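Bin Picking Needs Honest Denominators

The Flelstead group's February report on mixed-block bin picking deserves a wide reading, and its method deserves wider use than its headline figure. The report records 1426 grasp attempts. Of these, 792 were made under the group's ordinary protocol, in which a person resets the bin after each failure. The remainder were made with no reset at all.

That second condition is the important one. Most published work in this field stops the count when a block comes to rest against a wall, and the attempt is quietly excluded. Panya Sriwong, who led the study, chose to keep every such case on the books. The success rate fell accordingly – and the report is stronger for it.

Critics, among them Lowri Pumphrey of the Prydderch laboratory, argue that plain blocks in a steel bin tell us little about real parts. The objection has merit. Simple shapes, however, allow a failure to be traced to the planner or to the gripper, and a pile of assorted castings seldom does. Blocks close to a sloping wall remain a hard case for any two-sided grasp, and they should be reported separately.

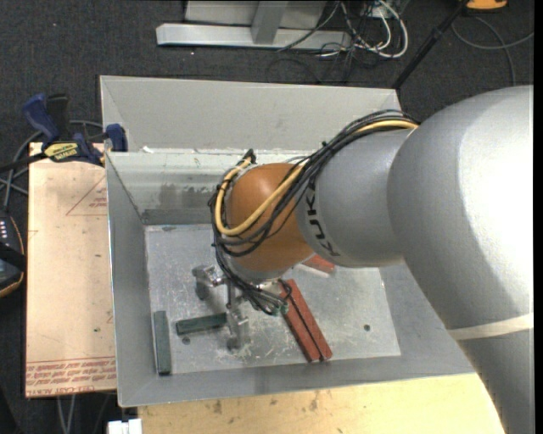

What Reviewers Should Ask

Journals and funders should require a full attempt log, including aborted motions, before accepting any claim of reliable picking. The Bralteo archive already accepts such logs in a common format. Authors who reset the bin by hand should state how often they did so.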